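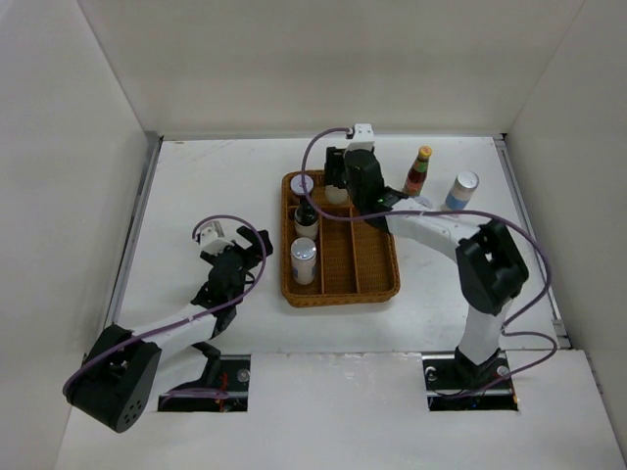 Thread on white paint in workrooms, following the repaint of the Torres building in Bemport. Interior only. Floor area 1,776 square feet, all of it previously magnolia.

---

The spec said "white, matte, walls and ceiling." That line leaves open the reflectance, the undertone, the sheen level at low angles and the touch-up method. Each of these came up as a problem before the job was done.

---

Reflectance first. LRV (light reflectance value) runs on a scale from 0 to 100, black to white. Paint sold as white mostly sits in the 80s and low 90s. Magnolia is lower. The number is usually on the back of the chip or in the data sheet. If it's in neither, ask the supplier before ordering.

---

LRV tells you how much visible light comes back. It says nothing about color. Two whites with the same LRV can look like two different paints side by side, one pink and one green.

---

For Bemport we shortlisted 2 whites from the Kolulby range. One was a neutral base with a trace of black. The other had a little yellow oxide in it. On the chip, under the shop lights at Putdale, I couldn't separate them.

---

On the north wall they separated immediately. The neutral one went blue-gray by mid-afternoon. The yellow one read as plain white until the lamps came on, and then it read as cream.

---

Standard advice is to test on the actual wall. I would add: test on two walls that meet in a corner. Surfaces facing each other pass light back and forth, and the undertone gets stronger each time. A corner shows it. A patch in the middle of a wall doesn't.

---

Corners also show that one paint never looks like one color. The same off-white will go from nearly white to light gray across a join, purely from the angle to the lamp. Clients report this as a mismatch. Hold a chip against each side and it goes away.
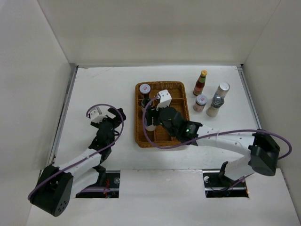
*Off-white on the back and sides, white work surface, gray metal rails at left and right.*

---

Lamps. The old fittings at Torres were a mix of color temperatures, because dead tubes had been replaced with whatever was in the cupboard. No white will look even under that. We changed the tubes before choosing the paint, and I'd do it in that order again.

---

Color temperature is the figure people quote. Color rendering matters as much. Two lamps with the same temperature and different rendering will shift a near-neutral white by a visible step. Buy one model, one batch if you can, and put spares on the shelf with the lot number on the box.

---

Sheen. Flat paint hides roller marks and filled holes. It also burnishes: rub it with a sleeve a few hundred times and you get a shiny patch at shoulder height. Eggshell wipes clean and shows every joint in the drywall when a lamp is close to the wall.

---

We used flat on the ceiling, and a scrubbable matte on the walls. The scrubbable product costs more per gallon. It is also thicker, and the first roller we used left a heavy stipple. A shorter nap fixed it.

---

Primer. Going from magnolia to white takes more paint than people expect. Skip the primer and the old color shows as a warm band wherever the roller ran dry. We primed everything, then put on the finish coats with the full recoat time between them.

---

Cutting in: do one wall at a time and roll it while the edge is still wet. If the edges are cut for the whole room first, they dry, and you get a frame around each wall in a slightly different texture. It's called picture framing and it doesn't sand out well.

---

Question by DM: should work surfaces match the walls? I'd avoid it. A top that is a little brighter than the wall behind it gives you a readable back edge. When both are the same white the edge gets lost, and people set things down on it badly.

---

A bright top has its own costs. Fine dirt shows as gray. Anything with tannin or rust in it shows as brown. A printed or textured grain breaks up the marks to some extent, mainly when the light rakes across it. Under flat overhead light a faint grain nearly vanishes and the specks don't.

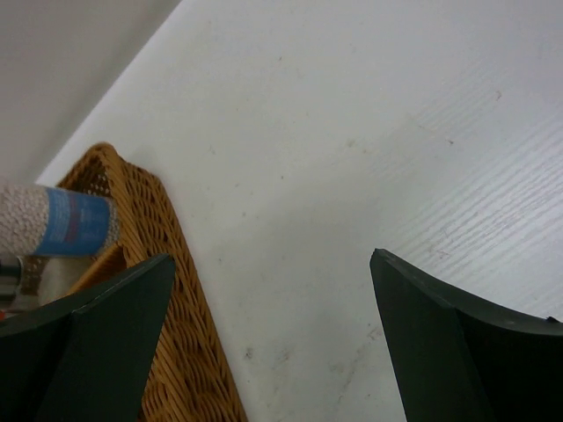
*Faint grain lines, clearest on the right where the top catches the light. Small gray and brownish smudges near the middle.*

---

Cleaning, in order: dry microfiber, then water, then water with a drop of dish soap, then a dry cloth again. Stop at whichever step works. Melamine foam is an abrasive. It takes the mark off and some of the sheen with it, and the dull spot is permanent.

---

Touch-up is where most white rooms fail. Keep back some of the original batch, in a small container filled to the brim so there's little air on top. We put up 175 ml jars, labeled with room, product, tint formula and batch. The formula matters more than the name. Names get reused.

---

Apply touch-up with the same kind of tool as the original coat. Brush over roller will show in any side light, even with paint from the same can. A mini roller with the matching nap is fine. Feather out past the repair and leave it alone until it's fully dry before judging.

---

Past a certain age, touch-up stops matching whatever you do. The wall has aged and the jar hasn't, at least not in the same way. At that point repaint corner to corner. A break at a corner is hard to see, for the reason given further up.

---

Oil-based whites yellow in the dark. A door painted with one will go noticeably yellow behind a cabinet and less so in daylight. All trim at Torres is now water-based, which took an extra round of bonding primer over the old gloss.

---

Checked again after 6 months. Walls fine. Burnishing at the light switches, as expected. One scuffed corner by the loading door, repainted to the nearest edge. Ceiling untouched.

---

For anyone writing a spec, the line I use now: product and tint formula, minimum LRV, sheen by the maker's own term, primer, number of coats, lamp model in place during approval, and a retained sample per room. It fits in one paragraph and it has cut the phone calls.

---

Final choice, since it's been asked twice: the Kolulby with the yellow oxide, on all walls. With the new tubes in, the cream cast in the evening was small enough to ignore. The neutral one went on the ceiling.

---

The Putdale counter can read the formula off an old lid if the sticker has survived. Keep the lids.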